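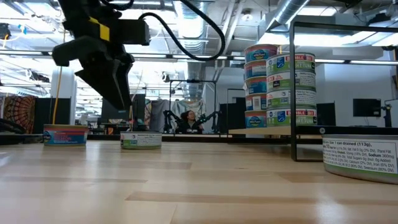 Canned fish stacked by brand on a wooden board, with Wild Planet cans on the left and Bumble Bee light tuna on the right.

Can stacking is the practice of storing or displaying round metal food cans in vertical columns. It is used in home pantries, store shelves and warehouses, and is most common with short, wide cans such as those that hold tuna, salmon and chicken. A column of short cans takes up no more shelf area than a single can and is less likely to tip than a column of tall ones.

Can shape

A food can has a rim at each end, called the double seam, where the lid is folded together with the wall of the body. On many cans the bottom is made slightly narrower than the top, so that the base of one can sits inside the rim of the can below. Cans of this kind are called nesting or stackable cans. Cans with two matching ends rest rim on rim and slide more easily.

Diameter varies between brands, even where the contents are similar. Columns are therefore usually kept to one brand or one can size. A wider can placed on a narrower one will overhang its rim and may shift when the shelf is bumped.

Pull-tab lids

Many short cans have a ring attached to a scored lid and can be opened without a can opener. These are normally stacked with the ring facing up. Stored the other way, the ring can rest unevenly on the shelf, and the score line is more exposed to knocks. Before a stack is built, the cans are often spread out on a table so that they can be turned the right way up and checked for dents. Cans with swollen ends, leaks or deep dents along a seam are thrown away.
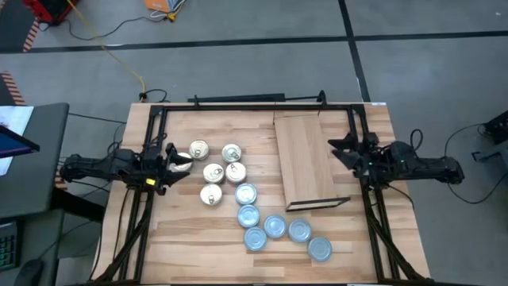
Sorting

The usual order of sorting is by contents first, then by brand, then by date. In the Zamora method, taught in home storage classes in Zokandale, each product gets 2 columns, one for older cans and one for newer ones. Cans are taken only from the older column until it is used up — the newer column then becomes the older one. The Stamora method keeps a single column and adds new cans at the bottom, which means lifting the whole stack each time.

Height

Short cans are commonly stacked four to six high at home. Taller columns are possible but are harder to take from with one hand. The Hulix storage hall in Zokandale holds 3504 short cans in 63 bays, with a flat board under each group of columns to keep the bottom row level.

Boards and dividers

A loose board set on a table or shelf gives the columns a flat base and marks where they should stand. Dividers are used on wire shelving, where can rims may catch between the wires. Labels are turned to face the front — this has no effect on how well the stack stands, but it makes the contents easier to read.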